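Diary, 9 Nov 2025

Up too late again. Watched the Kemton music awards right through, all three hours of it, and the only bit anyone will remember is the row over the best newcomer prize. Tea went cold. Didnt care.

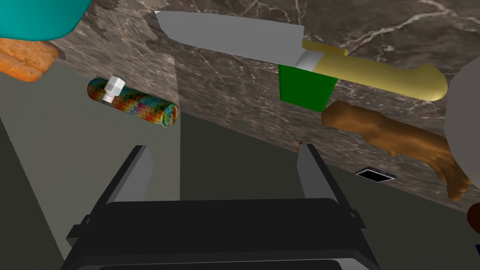 by Bronisława Tokarz

So - Jasińska wins, gets up, thanks her mum, thanks the band, then says her old label never paid her for the July tour. Live. Host went white. Music came on over her and she just talked louder. Brilliant telly. Bit sad as well.

Thanakorn Kongkaew texted before she'd even sat down. He reckons Dralton (the label) will have to say something by morning. I said they'll say nothing, they never do. Her deal runs to 2033 apparently!! Who signs that at nineteen. 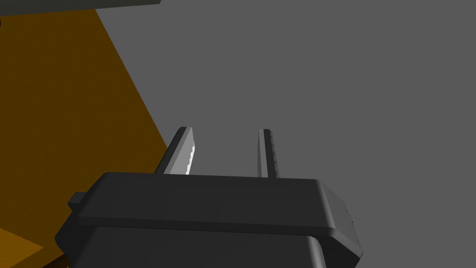

Will she still play the Erham show?
Her page says it's going ahead, same night, same support act.

Got two tickets for that, row 6, so selfishly relieved. Read up to 226 comments under the clip before I made myself stop. Half of them on her side, the other half just rude about her dress. Why do I read them.

Must ring T tomorow about the train. Also want to hear the album again, second half especially - think I was unfair to it first time round. Bed.

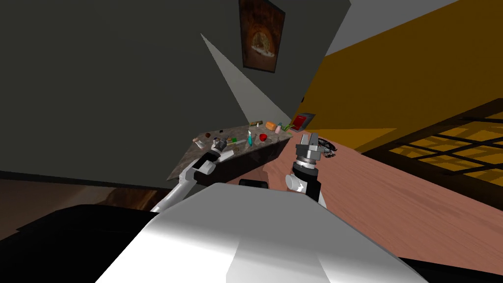

Picture on the far wall, counter below.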